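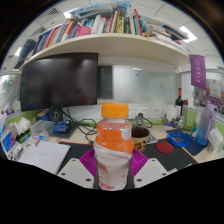 The desk mat at my cubicle, with the usual drinks traffic.

I've had the Belay desk mat at work since December, and I like it a lot more than I thought I'd like a big black rectangle! It covers the whole middle of my desk, and the thin red line along the edge is the only decoration it gets, so it goes with pretty much anything (my red coaster looks like I planned it).

Mugs sit flat, a cold bottle doesn't slide, and coffee drips wipe up with a damp paper towel. I've spilled on it maybe six times. Tea with milk is worse – leave it over lunch and you'll be scrubbing. Crumbs show up right away too, and if you eat at your desk like I do, you'll be brushing it off every Tuesday and then some.

It came rolled up tight, and one corner stayed curled for days until Lilla told me to park a dictionary on it overnight. Fixed! It did smell a bit rubbery that first week.

I paid $40, and Todor thinks that's nuts for a mat. Maybe, but my old one was peeling by summer and this one still looks new. I'd buy it again – I'd just like it a little deeper, front to back.

Filed under: Desk & Office, Reader Reviews

Contact Funley | Copyright Funley | Back to top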